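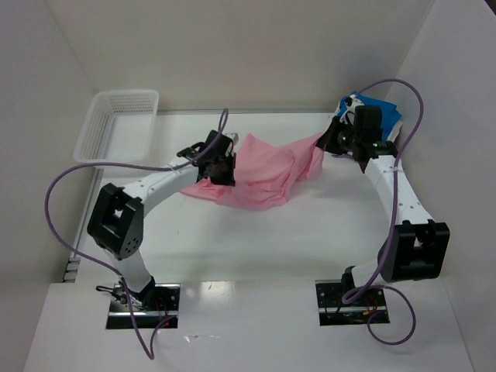
**Gindbridge Tenants' Group Questions Landlord's "Laundry Savings" Claim**

GINDBRIDGE, May - The Gindbridge Tenants' Group today called on Britari, the company that manages the Clakeo apartments, to show the numbers behind its claim that a new pay-by-app laundry service will save residents money.

Britari told tenants in a letter last month that the shared laundry rooms in all 4 Clakeo buildings will close over the summer. In their place, residents will be offered a pickup service run by Domínguez, an outside contractor, with bags collected from the lobby and returned the next day. The letter says the average household will save "up to $460 a year."

The tenants' group has asked three times how that figure was worked out. It has received two replies. The first repeated the figure. The second thanked the group for its interest.

"Up to is doing a lot of work in that sentence," said Asabe Akpan, who has lived at Clakeo for 10 years and chairs the group. "Zero is up to $460. I would like to know which household they measured, how many loads it washed, and whether it owned any towels."

According to a price sheet handed out at an open house in the lobby, the pickup service will charge by the bag, with extra fees for bedding, items that need to be hung, and same-day return. The sheet does not say how much a bag holds. A Britari representative at the open house described it as "a generous size." A sample bag was not available.

The current machines take coins and a rechargeable card. Tenants agree they are old, and the dryers in the north building have been slow for as long as most people can remember. The group has asked for them to be repaired or replaced on several occasions, and says closing the rooms was never raised as an option until the letter arrived.

"They say there's low demand," said Alfie Naylor, a tenant in the north building. "Go down there at seven in the evening and try to get a dryer. Then come back up and tell me about low demand."

Britari has also said the change will free up space for "resident amenities." Plans posted by the elevators label the former laundry rooms as storage. The group would like to know whether the storage will be free to use, and if so, why it isn't described that way on the plans.

The tenants' group does not object to a pickup service being offered, and several members say they might try it. It does object to losing the only other choice in the building on the strength of a single unexplained number.

The group is asking Britari to:

- publish the calculation behind the $460 figure, including the number of loads assumed
- state the capacity of a standard bag
- put in writing how long the posted prices will be held
- keep at least one laundry room open until those answers have been given

A petition making the same requests has been signed by 600 residents and was delivered to Britari's office this month. The office confirmed it had been received. No date has been given for a response.

**Contact:** Asabe Akpan, Gindbridge Tenants' Group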